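We use cookies to remember your text size and contrast settings. Accept | Change settings

An afternoon at the Haworth House open day
Last updated in July

My mother is 84 months past her hip operation by her own reckoning (she likes to count it that way) and perfectly able to tell me what she does and doesn't want. What she wanted was to look at Haworth House before anyone started filling in forms. So off we went to the open day, she with her good cane and me with a notebook, and I came home so cheered up that I have to write it down.

Haworth is a residential home in Clavlow with 39 rooms, all on two floors. We got there a little after one and were met at the door by Oona Laaksonen, the manager, who shook my mother's hand first and mine second. Small thing, but I noticed it! She asked Mom what time she likes to get up. Mom said half past nine, and not a minute before. Oona said breakfast runs until ten thirty.

The rooms

We saw three of them. The one at the end of the upstairs hall was my favorite, with a deep window seat and space for an armchair from home. You can bring your own furniture apart from the bed, and you can paint the walls if you ask first. The bathrooms have walk-in showers with a fold-down seat and rails on both sides. Mom tried the seat with her coat on and said it would do.

The call buttons are worn on the wrist or on a cord. Callum Wragg, one of the senior aides, let her press one, and a colleague was at the door before he had finished telling us how it worked. There are 6 aides on during the day and fewer at night. I should have written down the night number and didn't, so ask.

Lunch and the kitchen

Lunch was chicken pie or a bean stew, and we had one of each so we could swap. Real gravy, plenty of it. The cook, Kwesi Quaye, came out and sat with us for a while – he keeps a card for every resident with likes, dislikes and anything to do with swallowing or blood sugar. Residents who want to can bake with him twice a week, and he is happy to have visitors join in. Mom hasn't baked since she moved out of the old house, and I saw her ears go up.
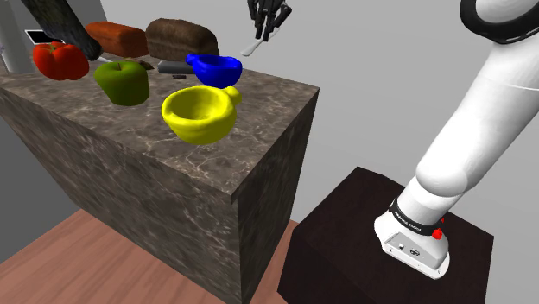 Getting out and about

The garden goes all the way around the back, with a level path and benches close enough together that nobody gets stranded. A man named Lionel Oakley, who has lived at Haworth for 14 months, showed us his tomatoes and gave my mother one to take home. He also told her which table to avoid at cards.

A minibus goes into town twice a week, and family can ride along if there's a seat.

What we still want to know

Fees go up once a year, with 21 days' notice, and I'd like to see how much they rose last time. I also want to ask about short stays, so Mom could try a couple of weeks before deciding. Oona is sending both. Mom ate the tomato in the car.

Tia Naylor

Contact | © Clavlow Family Carers' Pages | Back to top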